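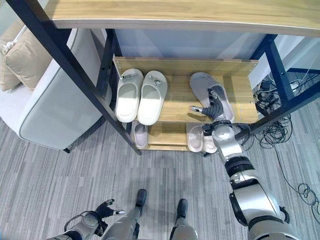
Last edited in June

Asking clients to take their shoes off in a home office

Jolán Vida
Posted in Home & Work

Hello all, first time asking for anything on the Florkent board, although I've been reading it for years and it got me through the business with the gutters, so thank you for that.

I do bookkeeping and tax help from my house. For a long time I drove out to people, but last winter I had a go at having them come to me and I have to say I love it. The kettle's right there, my files are right there, and I don't have to sit in that awful traffic by the Ruvik bridge. I usually see two people in an afternoon, mostly folks with small shops or a rental or a little landscaping outfit.

My trouble is shoes. We have always been a shoes-off house. My mother would have had a fit otherwise, and I've never broken the habit. Friends know it and family knows it. But these are clients, and some of them are quite a bit older than I am (I'm 62, for what that's worth), and I find I simply can't get the words out. I stand there in my slippers, looking at their boots, and say "come on in!" and then spend the whole meeting thinking about the carpet.

I don't want anyone embarrassed about a hole in a sock, and I certainly don't want anyone slipping. At the same time it's my home! Is there a nice way of putting it? Do you say it on the phone beforehand, or put up a sign, or just give up and vacuum? My sister thinks a sign is rude. I'd love to hear from anybody who works from home and has people in.

Prodness Piano Studio

Oh, I feel for you, I went through exactly this when I started teaching at home, and I wish I'd sorted it out sooner. Put it in the appointment message. Mine goes out the evening before and says, more or less, "Looking forward to seeing you at 4. We're a shoes-off house, so feel free to bring slippers or warm socks. If you'd rather keep your shoes on for any reason, that's perfectly all right." I've sent that for ages and never had a cross reply. People like knowing ahead of time, and the ones worried about their socks can go and find a good pair.

The last sentence is the important one, to my mind. I have a grandfather who brings his grandson and wears a brace in his shoe, and he can't very well take it off in my hallway. He wipes his feet, I say hello, and that's that. I wouldn't ask him why and I'd never want him to feel he had to tell me. You're bound to have someone like that sooner or later with older clients.

The other thing that helped was giving folks somewhere to sit. Nobody wants to hop about on one leg holding a folder of receipts. A plain sturdy chair by the door is plenty, with arms if you have one, so they can push themselves up again. Keep a long shoehorn on a hook beside it too. It gets used more on the way out than you'd think.

As for spare slippers, I keep a few washable ones but I don't press them on anybody. Some people are delighted and some really don't care for wearing a pair that's been on other feet, and I can't say I blame them.

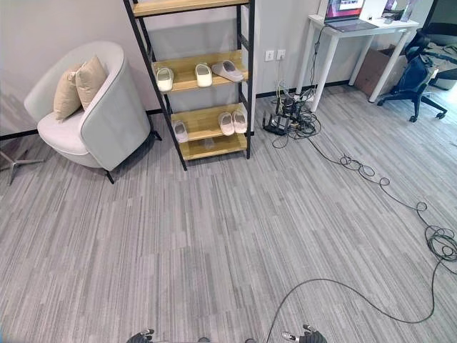
The office carpet, with the tub armchair and ladder shelves.

I'd leave the sign off, by the way. Your sister has a point. A sign sounds like the dentist's, and you sound like a lovely person to do taxes with.

bozsik_dad

just get a better doormat. two of them, one outside and one inside, big enough that they have to take a couple of steps on it. clients are paying you, let them keep their shoes on. carpet is for walking on

Jolán Vida

Thank you both so much! I've copied out the wording about keeping shoes on if they'd rather, and I'm going to try it with my next batch of reminders. I hadn't thought about braces and so on at all and I'm glad you mentioned it.

bozsik_dad, my husband read yours over my shoulder and said "finally, some sense," so you have a friend in this house. I'm getting the mats as well. Does anyone know if the coir ones shed terribly? The last one I had left bits all the way to the kitchen.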